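叠衣服这门生意

过去两年，教人叠衣服成了一项可以收费的本事。Brukora的线上课开到第2497位学员，Kováčik卖一块叠衣板，说明书比板子还厚。Gandine更进一步，办起了周末工作坊，每场两小时，人手一件T恤，从领口开始练。

我去听过一场。讲师Weronika Bednarek手很快，三折之后衣服能自己立在桌上，台下有人鼓掌。我回家照做，立是立住了，第二天早上从中间抽走一件，整排倒得像麻将牌。课上没讲怎么抽。

叠衣法的宣传照里，衣服多半是纯色、薄、硬挺的。家里的衣服不长这样。拼色的、印字的、洗得领口发松的，提起来先往下坠，字也跟着歪。长袖更麻烦，身子铺平了，袖子还要另找地方放。
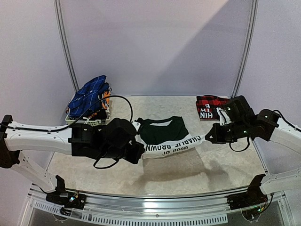
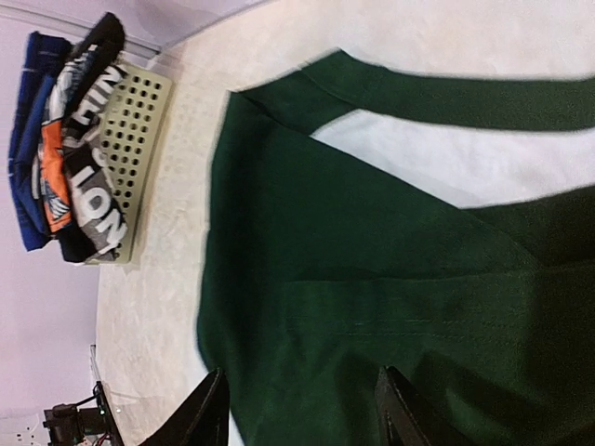 所以我一向不太信“每件15秒”之类的说法。计时总是从衣服已经摊好的那一刻算起，可谁家的衣服是摊好了等你的？从筐里翻出来，找到领口，把里外翻正，再把两只袖子从身子底下拽出来，这些都不算在内。

Jadwiga Tokarz在洗衣房干了许多年，我问她用哪一派叠法。她反问我，什么叫派。她的做法是先对肩线，袖子往里一搭，下摆折上去，完事。厚卫衣对折就够，她不肯卷，嫌卷出来的棉布全是横褶。至于竖着放还是平着放，她说看抽屉多深。

这大概是我听过最不值钱的建议，也卖不成课。Drarkix的收纳盒倒是卖得很好，一套要价101元，格子的宽度恰好逼你照他们的尺寸叠。我买了一套，孩子的衣服太小，在格子里晃；我先生的卫衣塞进去，盖子合不上。退货时客服Wondimu Lemma客气地建议我再买大一号。

叠衣服当然有好坏之分。带印字的那面朝外，找起来省事；湿气没散尽就摞起来，会有味道。领子别压在最底下。再往细里讲，我就要怀疑对方手上有库存了。

到了十一月，厚衣服全要搬出来，我又收到Gandine的邮件，进阶班，老学员减50元，主题是毛衣。我没有报名。毛衣眼下搭在椅背上，晚上再说。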